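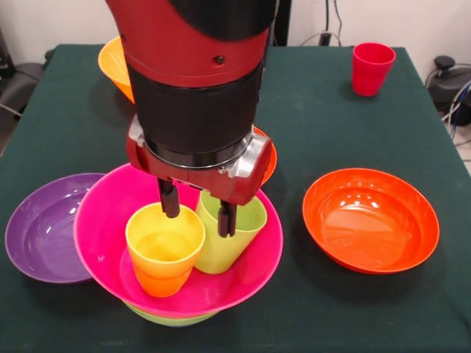
The Jeler cell with both fingers down among the cups, yellow on one side and lime green on the other.

Lundance, Faltmont workshop
Minutes of the Jeler cell meeting, April 2020

Present: Aliki Mavromatis (chair), Stavros Makris, Rhea Tolentino, Han-gyeol Shim
Apologies: Ifigeneia Kontogiannis
Minutes: Rhea Tolentino

1. Minutes of the last meeting
Agreed, with one correction: the spare finger pads are in the tall cupboard, top shelf. They were never in the drawer.

2. Where the cell has got to
Stavros reported 2032 picks on the counter since the arm was bolted down, 634 of them since the last meeting. Everyone was very pleased with this, and Aliki asked for it to be minuted that the cell has been a joy to work on this month! The plastic bowls and cups are staying as the standard set. They are light and shiny and they nest, so if the gripper is even a little out of true it shows up straight away.

3. Gripper alignment
Han-gyeol has redone the tool centre point from scratch, using the pointed rod and eight touches instead of four. He also took the gripper off, cleaned both mating faces, and put the bracket bolts back in a cross pattern at 8 Nm. Stavros had been nipping them up by feel and is happy to go over to the torque wrench. Rhea asked whether the tool weight in the controller had been changed to match the new pads. It had not. Han-gyeol did it during the tea break and the arm was noticeably smoother by hand afterwards (a lovely moment, we all had a go).

Rim grips were discussed at length. The bowls flare, so a finger that sits too high only gets the lip. Stavros would like the approach lowered for the big bowls and left alone for the cups. Agreed to try it as two separate settings.

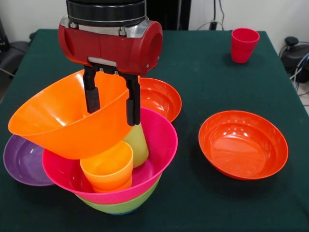

Rim grip on the orange bowl, tilted well over above the pink bowl and its cups.

4. Tilt on the big bowls
Aliki thinks a steep tilt is fine so long as the other dishes have clearance. Han-gyeol would prefer the wrist to turn a bit earlier and will write a version that does. Grip force stays at its present setting until both versions have been run on the same layout. Rhea to keep the log sheet, and please could people fill in the pad column, it was blank for most of last week.

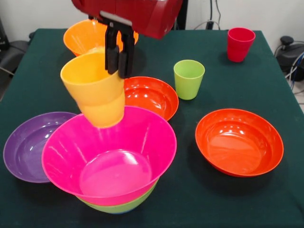

LOOKING AFTER THE CELL

5. Pads
Pads to be wiped with a damp lint-free cloth before the first run of the day and checked for nicks along the lower edge. Stavros has ordered another set from Manolakis. Old pads go in the labelled tub and not back in the cupboard.

6. Nested cups
Good discussion. The cups like to come up as a stack, and Rhea suggested we simply allow it and add "stack" as its own entry on the log sheet. Carried with great cheer.

7. Cables and cloth
Cables behind the table to be looked over weekly for rubbing. Ifigeneia sent a note asking for 260 mm of slack at the wrist; Han-gyeol will measure. Green cloth to be pulled smooth and clipped underneath before calibration.

8. Actions
Han-gyeol: earlier wrist turn, wrist slack
Stavros: two approach heights, pads order
Rhea: new log sheet
Aliki: book the full service for October

Next meeting when the pads arrive.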